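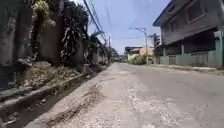
The canal road, my new favorite walk

I finally did the whole length of the canal road in Warnis on Friday, and I loved it so much I went back the next morning! It's a narrow concrete street, patched over and over, with an open drainage canal running along the left as you head out, and I'd driven past the turnoff for years without a second look.

What got me was the walls. They're tall and stained, with moss on the old gray parts, and there's so much green on that side - one plant sprouting right off the top, another big dark one hanging down in front with these long droopy fronds. If anybody knows what that one is, please tell me. I want one for my porch (my porch is tiny, I don't care).

From my door to the far end and back, with a detour to the Nillen bakery for a roll, took me 67 minutes and 1,168 more steps than my usual loop. I stopped a lot. I also went at noon, and that sun bounces right off the pale concrete, so bring a hat and more water than I did!

Next up is the hill path over toward Rosser. A neighbor says it takes 30 minutes. My knees say 70 - we'll see who's right.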